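Lagertechnik und Kommissionierung
Skript zu Einheit 2: Kleinteilebehälter, Beschaffenheit und Zustandsprüfung
Stand: 3. November 2018
Bearbeitung: Slamet Hartono, Irfan Hutapea

2.1 Gegenstand

Behandelt werden offene Behälter mit rechteckiger Grundfläche, in denen Einzelteile ohne Fachteilung liegen. Stapelkästen mit Einsätzen folgen in Einheit 3. Als Behälter im Sinne dieses Skripts gilt jedes Gefäß mit geschlossenem Boden und vier Wänden, aus dem Teile von oben entnommen werden.

2.2 Wandneigung

Geneigte Wände haben gegenüber senkrechten zwei Wirkungen. Teile, die an der Wand anliegen, rutschen bei ausreichender Neigung zur Bodenfläche zurück. Außerdem lassen sich leere Behälter bei passender Geometrie ineinandersetzen. Nachteilig ist die kleinere Bodenfläche bei gleichem Außenmaß. Für die Flächenberechnung ist stets das Innenmaß am Boden anzusetzen; das Maß der Oberkante führt zu überhöhten Füllmengen.

Rechenbeispiel: Ein Behälter misst innen am Boden 800 mm in der Länge. Die Stirnwände stehen je 69 mm nach außen geneigt, horizontal gemessen an der Oberkante. Das lichte Maß oben beträgt 938 mm. Wer mit diesem Wert die Bodenfläche bestimmt, überschätzt die Länge um gut 17 Prozent.

2.3 Oberfläche und Farbe

Matte, graue Innenflächen werden bevorzugt, weil sie Reflexe dämpfen und farbige Teile sich deutlich abheben. Ein rotoranges Formteil ist auf grauem Grund ohne Weiteres zu erkennen, auch wenn es schräg oder dicht an der Wand liegt. Klare Teile und transparente Verpackungen bleiben schwierig. Ihre Kontur ist oft nur an den Lichtreflexen abzulesen, und diese wandern mit dem Standpunkt des Betrachters.

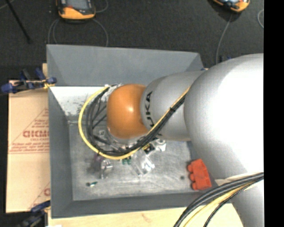
Mit zunehmender Nutzung verändert sich die Bodenfläche. Kratzer und Schlieren erscheinen auf grauem Material meist weißlich und verringern den Kontrast zu hellen und durchsichtigen Teilen. Für die Beurteilung ist die Beleuchtung zu vermerken, denn bei schräg einfallendem Licht treten Kratzer stärker hervor als bei diffusem. Helle Flecken an der Wand sind erst nach Abdecken der Lichtquelle als Abrieb oder als Lichteinfall einzuordnen.

2.4 Zustandsklassen

Klasse A: Fläche gleichmäßig matt, keine fühlbaren Riefen.
Klasse B: sichtbare Kratzer oder Schlieren, Boden eben, Kanten unbeschädigt.
Klasse C: fühlbare Riefen, Ausbrüche an der Kante oder verformter Boden. Behälter aussondern.

Die Einstufung erfolgt am leeren, gereinigten Behälter. Maßgebend ist die schlechteste Teilfläche. Verschmutzung wird getrennt notiert und geht nicht in die Klasse ein. Kleine dunkle Punkte am Boden sind vor der Einstufung mit einem trockenen Tuch abzuwischen; bleiben sie bestehen, wird ihre Lage in die Skizze eingetragen.

2.5 Lage der Teile

Für die Entnahme ist der Wandabstand eines Teils wichtiger als seine Drehlage. Unterschieden werden freie Lage (Zugriff von allen Seiten), Wandlage (eine Seite verstellt) und Ecklage (zwei Seiten verstellt). Die Übergänge hängen von der Breite des Greifmittels ab, bei Handentnahme von der Fingerstärke samt Handschuh. Formteile mit Vorsprüngen werden nach Möglichkeit am glatten Körper gefasst.

2.6 Datensatz zur Übung

Grundlage ist die Erhebung im Lager Flostthorpe mit 1.726 protokollierten Entnahmen, Behältertyp Wostex. Spalte 4 enthält die Lageart, Spalte 5 die Zustandsklasse. Einträge ohne Klasse sind vor der Auswertung zu streichen.

Aufgaben zur Vorbereitung
Den Anteil der Wand- und Ecklagen je Zustandsklasse bestimmen und als Tabelle darstellen.
Das Rechenbeispiel aus 2.2 für die Breitenrichtung wiederholen, Maße laut Datenblatt.
Für einen selbst gewählten Behälter Skizze und Einstufung nach 2.4 anfertigen.

Abgabe in Papierform bei Irfan Hutapea. Skizzen bitte mit Maßstab.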